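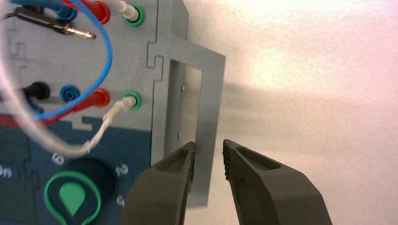
Blue, red and white leads on the gray panel

Wulton 364 Room Thermostat

The Wulton 364 is the thermostat we fit in our own homes, and we still like it after four winters. It runs on two AA batteries, works with nearly any combi or system boiler, and has a dial you can turn with cold fingers. Big numbers, a proper backlight, no app to sign up for!

Gezer makes the wireless receiver that comes in the box. It sits next to the boiler and talks to the thermostat from up to 200 feet away in open air. Thick walls will cut that down, so try it in a couple of rooms before you screw anything to the plaster. Pairing takes a minute: hold the button on the receiver until the light blinks, then press the dial.

What we love most is the schedule. You get six time slots a day and you can copy one day to the rest of the week with two presses (the older model made you key in every single one). There's also a frost setting that kicks in at 41°F, handy if you're away in January.
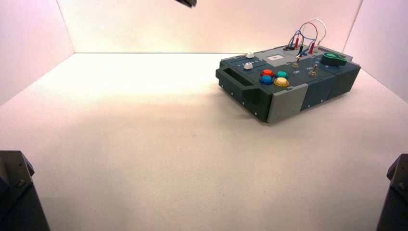
The other thing worth knowing is how it handles short cycling. Older thermostats let the boiler fire up and shut off every few minutes, and you can hear it clunking away all evening. The 364 learns how fast your house warms up and eases off before it reaches the set temperature. Give it a week or so to settle — the first couple of days can run a little warm.

Wiring the receiver is a job for a heating engineer. If you're swapping out a Clerkirura 412, the backplate lines up with the same screw holes and the old cable can usually stay where it is.

In the box: thermostat, receiver, desk stand, wall plate, screws, two batteries, printed guide.

Color: white or slate
Warranty: five years, parts and labor
Part number: 936-W

In stock at our Prenville store. Older wired version still available on request, though the dial on that one is smaller and it has no backlight.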